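Council's metal bins for Voldale: tougher, dearer, and the scratches are already an issue

Mon 6 May

Voldale traders have been told they will have large metal storage bins by August, in place of the plastic tubs that have lined the back wall of the covered market for years. The council says the new bins will last longer, smell less and save money. It has yet to show anyone how it worked out the last part.

The plan went before a thinly attended meeting at the library last week. Each bin is a deep, open-topped metal box with a divider across it, so that cardboard can go on one side and packaging on the other. The supplier is Breketti, a firm based in Tindale, and the first order is for 60 bins at 300 pounds each. Delivery is extra. So are lids, which several people in the room had assumed were included.

Carolina Serrano, who speaks for the council on waste, told the meeting that the old tubs cracked in frost and had to be replaced far too often. Asked how often, she said she would find out. Asked whether a metal bin without a lid would fill with rain during the months when half the market roof is closed for repair, she said lids were "being looked at".

Nobody disputes that the tubs are in a poor state. Two have lost their wheels and one has been held together with parcel tape since the winter before last. But the traders who will have to use the new bins have questions, and most of them went home without answers.

Weight is the first. Breketti's leaflet gives the bin as 70 kilos empty. The tubs can be dragged across the yard by one person on a wet morning, and often are. The leaflet suggests the new bins should be "sited once and emptied in place", a fine idea in a yard that isn't cleared every Thursday for the delivery lorries. The council has no plan to change the Thursday clearance and didn't seem to know about it.

Then there is the divider. It is fixed, and the two sides can't be altered to suit what a stall throws away. A greengrocer gets through piles of card and hardly any film. The fabric stalls are the other way about. Morena Sorrentino, who has sold cheese at Marino on the north side of the market for many years, said she expected one half to be overflowing by ten in the morning and the other half to be used for coffee cups.

"I don't mind a new bin," she said. "I'd like to have been asked what I put in it."

The third question is wear, and on this the council may wish it had brought different material. The leaflet promises a surface that will "keep its looks for years with a simple wipe". Mrs Sorrentino held up the printed sheet passed round at the meeting and asked which part of a bin like that a simple wipe was meant to help with. The pale coating on the divider stops partway down in a ragged edge, with plain metal beneath it, and the floor is scuffed. 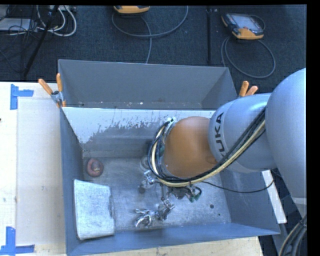

What the council says

In a written reply to this site, the council said that marks on the inside of a bin "do not affect its use" and that the coating was "mainly a matter of finish". That may well be true. A bin is a bin, and few shoppers will be leaning over the side to check. But the finish takes up a whole paragraph of the leaflet, and it was one of the reasons given for choosing these bins over a cheaper plain model.

The reply did not say what the cheaper model would have cost. It did say that the council expects to save 200 pounds a year on replacements across the market. At that rate the first order would take 90 years to pay for itself, before anybody buys a lid. We put this sum to the council and were told that the figure was "indicative" and that there would be other savings, mostly in cleaning time. There was no figure for those.

What happens next

Traders have until the end of the month to send in comments, either by letter or at the market office, which is open on weekday mornings. Mrs Serrano has agreed to ask Breketti for a single bin on trial, to stand in the yard for a fortnight and be moved on clearance days along with everything else. No date has been set for that, and the order has not been put on hold while it is arranged.

The plastic tubs will be taken away when the new bins come. The council is still deciding where they will go.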